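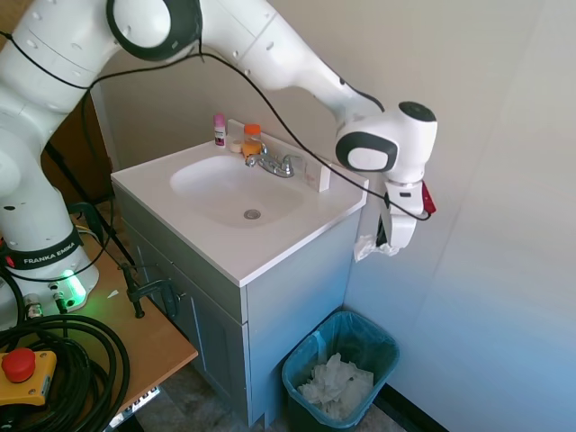 9/17/22
By Izzati Wijaya

Vanity unit

A vanity unit is a piece of bathroom furniture that combines a washbasin with a cupboard. The basin is set into, placed upon or moulded together with a flat top, and the cupboard beneath hides the pipework and provides storage. The term is also used, less strictly, for the top and basin alone. In the Sturberg district the older name "wash cabinet" is still found in sale particulars and in house inventories.

Origins

The vanity unit descends from the washstand, a table or low cupboard that held a jug and bowl in the bedroom. When piped water reached private houses, the loose bowl gave way to a fixed basin, usually hung on the wall or carried on a pedestal. Neither arrangement offered much room for soap, brushes and bottles, and joiners began to build cupboards around the basin to order. Ready-made units followed. The Erance works at Sturberg sold its first model in a single width of 70 cm, and a wider version of 114 cm was added for family bathrooms. The firm's surviving order book lists 1,992 units, most of them in the narrower size.

Top and basin

Tops are made of stone, ceramic, laminate or a cast material. In the integrated type, the basin and top form one continuous surface, with no joint in which dirt can collect. The basin is commonly oval, with a round waste at or near its lowest point. The front edge is often rounded, and a low upstand, or backsplash, along the back protects the wall from water.

The tap is normally fixed behind the basin in the middle, with its spout directed over the bowl. Lever handles are widely preferred where users have a weak grip. A chrome finish remains usual, as it is easily wiped and matches most waste fittings.

Where a unit is fitted close to a wall, the upstand may be continued along the side. The joint between upstand and wall is filled with a flexible sealant, which should be renewed when it discolours or pulls away.
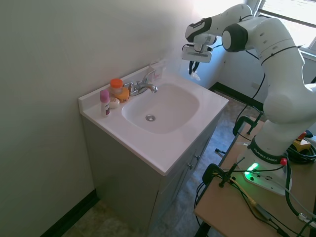 Use and arrangement

The flat areas on either side of the basin serve as a shelf for things in daily use. Soap, bottles and jars tend to gather on one side of the tap, as on the white unit illustrated, where most of the toiletries stand to the left and a small clear plastic holder is kept near the back corner on the right. Tall containers are best placed towards the back, where they are less likely to be knocked into the basin.

The cupboard is closed by one or two doors, generally with small knobs, and there may be a further panel above them. On many units this upper panel is a false drawer front, the space behind it being taken up by the bowl. Cleaning products, spare rolls and towels are the usual contents. Items that suffer from damp should be kept away from the trap and supply pipes.

Cabinets may match the top or contrast with it. Grey beneath white is a frequent choice - the Bralano range offered it from the outset, and Nowicki later adopted a similar scheme. Units that stand on the floor are simpler to install than hung ones, but the floor beside them must be kept dry, particularly at the foot of the cabinet.

Care

Cast tops are washed with a soft cloth and mild soap. Scouring powder dulls the surface. Rings left by bottles can generally be removed with diluted vinegar, although this must not be used on marble. Hinges and knobs should be tightened from time to time.

See also: Washstand; Pedestal basin; Bathroom cabinet

Last updated: December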